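Transfer between forces: does the fitness test carry over?

muvden_14
13 September 2023
Moving from a county force in October. HR at the new place want the job related fitness test done again, although mine is four months old. Vetting I expected. Is the retest normal?
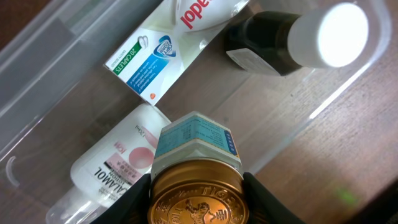
zosska
Normal in my experience. A pass belongs to the force that ran it. Mine wanted level 5:4 on their own track.

tsang2847
Disagree. Ours accepted a certificate under 12 months old. Ask for the transferee policy in writing. 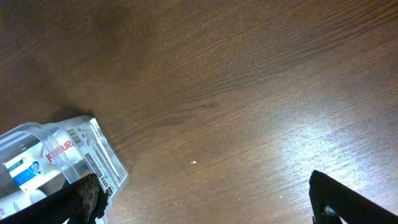

Check your kit return as well. Mine went back in a clear plastic container like the one on the table there, with the inventory taped inside the lid. Stores signed for it the same day.

zosska
Policy varies, then. I would still train for it.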